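Roboter per Fernsteuerung anlernen: Greifer landet ständig am Not-Aus

Inora
Hallo zusammen, ich bringe unserem Arm gerade per Fernsteuerung bei, an einem Rollenregal mit blauen Kisten zu arbeiten. 197 Durchgänge sind aufgezeichnet, und beim Abspielen zieht er mir jedes Mal zu weit nach unten.

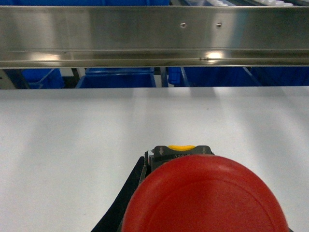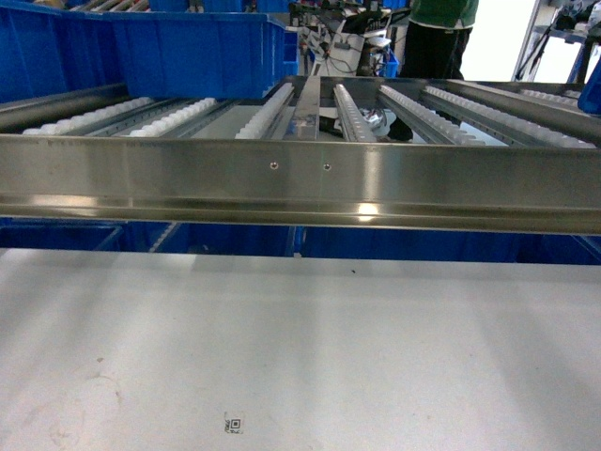 Ich steuere fast nur nach der Kamera am Handgelenk, weil man da so schön nah dran ist. Tiefe schätzen kann ich darüber aber überhaupt nicht! Muss ich jetzt alles neu aufnehmen — oder lässt sich das retten? Und würdet ihr lieber von Hand führen?

Moffat
Einfach langsamer fahren. Hat bei mir gereicht.

Gladys Flores
Langsamer schadet nie, aber ich würde zuerst die Aufnahmen durchsehen. Bei mir waren es damals 9 Stück, in denen ich beim Start schon viel zu tief hing (ich war müde, es war Februar und die Halle eiskalt), und die haben alles verzogen. Die raus, neu trainieren, dann erst weiter aufnehmen. Und nimm beim Steuern die Kopfkamera groß auf den Schirm, die vom Handgelenk nur klein daneben und erst für die letzten Zentimeter. Von Hand führen geht auch, nur hast du dann leicht deine eigenen Arme mit im Bild — das mochte mein Modell gar nicht.

Tusus
Leg dir eine Mindesthöhe in die Steuerung, vier Zentimeter über der Fläche. Startpose immer gleich!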